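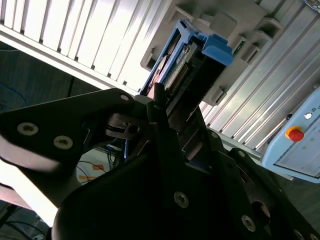 A **countersunk screw** is a screw with a cone-shaped underside to its head, made to sit in a matching recess so that the top lies level with or below the surface around it. The recess is called a countersink. Such screws are used where a raised head would catch, rub or get in the way, as on door hinges, window fittings and floor plates. They are also common in machine building, where flat black plates are often held together with countersunk hex screws, the bright heads sometimes left in plain silver against the darker metal.

## Shape and size

The cone of the head is measured by its full angle. Metric screws usually have a 90 degree head, while inch screws in the United States are mostly made at 82 degrees. The two should not be mixed, as a head in the wrong recess touches only along a narrow ring and can work free under load.

The length of a countersunk screw is measured from the top of the head to the tip. Most other screws are measured from the underside of the head.

## Drives

Older countersunk screws for wood have a single slot. Cross-shaped drives replaced the slot in most household work, and hex sockets are usual in machinery. A socket in a countersunk head is shallow – there is little metal above the thread – and it strips more easily than one in a tall cylindrical head. Tightening limits are lower for this reason.

## Making the recess

The hole is drilled first and then widened at the mouth with a conical cutter. In sheet metal too thin to cut, the area around the hole may be pressed into a cone instead, a method known as dimpling.

## Regional use

In the Ovano valley, joiners traditionally set the heads deep and covered them with wooden plugs. The Turkside footbridge, rebuilt with an oak deck, has 311 brass countersunk screws in its handrail, of which 58 are replacements. The plugged type is still found on shutters in Gellberg.

## See also

- Countersink
- Hex key
- Wood plug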